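Paper Handling Demonstrations: Progress Report to the Lunde Fund
Reporting period ending July

Dear Ashley and colleagues,

Thank you, first of all, for your patience while we got the new collection station settled. When we last wrote, we were still waiting for the second bench and worrying over whether the operators would have enough hours between them. I am very glad to say that both of those worries are behind us, and that most of what follows is good news.

The target we agreed with you for this stage was 1000 demonstrations of handling thin, flexible sheets, each one guided by a person from first approach to release. We reached it a little before the end of the period. Declan Oakley, who kept the log, has been through every recording and set aside 60 that he did not think were fit for training, mostly because the operator paused for too long or because the file was missing its gripper readings. We are keeping those in a separate folder in case they turn out to be useful for teaching the system what a poor attempt looks like, but they will not go into the main set and we are collecting replacements now.

You asked in your last letter why we are spending so much effort on paper, when the original proposal talked more about packaging. It is a fair question. Paper is cheap, it creases, it bends in ways that are hard to predict, and it hides its own edges when it is lying against another sheet. A system that learns only from boxes and bottles never has to deal with any of that. Wayne Catterall suggested early on that we stop working over a plain surface and put printed sheets behind the piece being handled, and I think this has been the best single change we made all year.
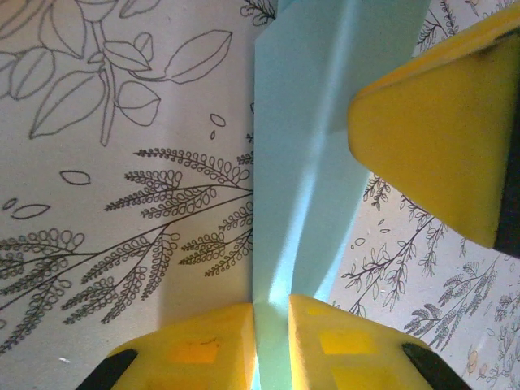

Esi Agbenyega
Project Lead, Demonstration Collection, Driltia

The light blue strip is narrow where the yellow fingertips close around it, and the fold across its middle catches the light so strongly that it looks nearly white. Details like these matter a good deal to us, as the learning system has to recognize one piece of paper even when its color seems to change from one side of a crease to the other. The leaf and fern drawings give it plenty of other lines to sort through as well, and we would much prefer it to meet that difficulty now than at the first partner site.

On staffing, we now have five trained operators. Leanne Parsons has rewritten the short guide they all work from, and it asks them to vary their approach angle from one attempt to the next – something our earlier operators were too tidy to do without being told!

Two matters are still open. The soft pads need replacing more often than we budgeted for, and I would like to move a small amount across from the travel line to cover them, if you are agreeable. We also have not yet begun the trial training run with Tuvulus, as their storage was not ready for us. We expect to start early in the next period, and I will send you the first results as soon as we have them, good or bad.

With warm thanks from all of us,
Esi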